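4.2 Recording a two-handed example

Read this section with both Verkorell hand grippers connected and the Dadari recorder switched on. For cable routing and tripod height, see the Prostov stand sheet.

1. Clear the table of everything the task does not call for.
2. Set out the items on the task card.
3. Pick up one gripper in each hand and open both fully.
4. Press Record and wait for the tone.

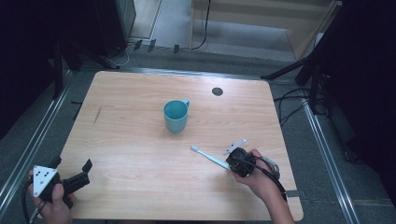 Move at a steady pace once the tone has sounded. Carry the item the way you would want the arm to carry it later – no shaking and no sudden turns. In the toothbrush-and-mug task the right gripper holds the brush with its bristle end pointing away from you, and the left gripper stays open until it is needed. Keep the cables behind your wrists.

5. Complete the task, then open both grippers and hold still for 2 seconds.
6. Press Stop. Save the example or discard it.

Note: Discard any example in which an item was dropped. Do not pick it up and carry on.

Caution: Keep fingertips clear of the jaws while closing.
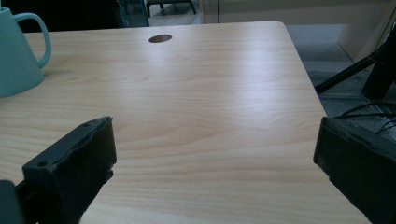
Check the view from each gripper before starting a new set. Open the jaws and look at the preview: both fingers should come in from the bottom corners with bare tabletop between them. A bright patch on the far half of the desk, from the light above, is acceptable if item edges can still be made out. Wipe the lens if the whole preview looks hazy.

7. Repeat steps 2 to 6 until the set holds 9 saved examples.
8. Enter the set number on the log sheet.

If the recorder shows code 1581, unplug the left gripper, wait, and reconnect it.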